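# Handicaps and corrected time (notes for session 4)

Right, so last time we got as far as the start line and most of you wanted to know why the boat that finished first didn't win. These notes go over it again at a slower pace, with the sums written out. Bring a calculator, or your phone if it's charged. I've kept the maths to what you need for club racing and left out the grown-up measurement rules that the big offshore boats use.

## Elapsed time and corrected time

Elapsed time is simple. It starts at your starting signal and stops when you cross the finishing line. If you were late to the start because you were fiddling with the kicker (you know who you are!), tough, the clock was already going.

Corrected time is elapsed time after we've applied the boat's handicap. Our club uses time-on-time with a base of 100, so:

**corrected time = elapsed time × 100 ÷ handicap**

A slow boat gets a big number, a quick boat gets a small one. Some clubs do it the other way up and multiply by a factor instead, so always read the sailing instructions before you argue with anybody in the bar.

## Working one through

Two boats from the March pursuit weekend, though I'm using the ordinary handicap race from the afternoon. *Colta* sails off 122 and *Silta* sails off 133. Work in seconds, please. I've seen people try this in minutes and decimals and it always ends in tears.

| Boat | Handicap | Elapsed (s) | Corrected (s) |
|---|---|---|---|
| Colta | 122 | 1,703 | 1,396 |
| Silta | 133 | 1,836 | 1,380 |

So *Colta* was home more than two minutes ahead on the water and still lost by 16 seconds. I round to the nearest whole second, and if two boats come out level after rounding they share the place.

Have a go at this backwards: what elapsed time would *Colta* have needed to tie? You want 1,380 × 122 ÷ 100, which comes to 1,684 seconds when you round it up. She was 19 seconds too slow. One bad tack at the Stubbs buoy would do it, and she had two.
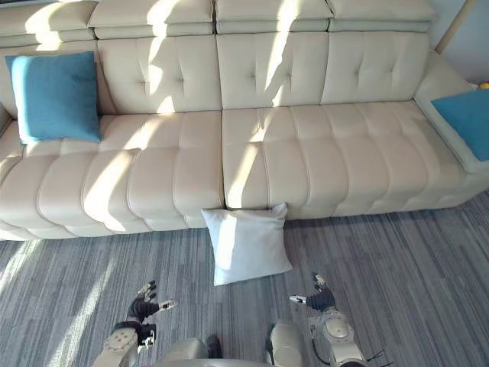

The thing that trips people up is that the gap you need grows with the length of the race. Double the race and you have to double your lead. That's why Murray Tamihana, who taught me race management and still does our results when I'm sailing, writes a little card before each start with the time you owe every rival per ten minutes sailed. For *Colta* against *Silta* it goes like this: ten minutes is 600 seconds, 600 × 133 ÷ 122 is 654, so *Colta* owes 54 seconds. Tape it inside the cockpit and you can look back at each mark and know where you stand.

## When the handicap feels wrong

It will, sooner or later. A single number can't cover every sort of day. Heavy boats hate a drifter, and light ones with a big kite love a long reach down to Rillau and back. If the tide turns halfway through, the slow boats may get the worst of it on the last beat and there's nothing in the formula to help them.

What we do about it:

- handicaps are looked at after each series, never in the middle of one
- your two worst results are dropped when I work out the adjustment
- a new sail or a new rudder has to be declared before you race with it

Please don't sail slowly on purpose to get a better number. I can see it in the lap times and it's a rotten way to spend an afternoon.

## For next time

Make your own card for your boat against two others in the fleet, at ten minutes and at forty. Then read the bit in the sailing instructions on shortened courses, as we'll be doing flag S and what happens to your time when the race is finished early at a mark.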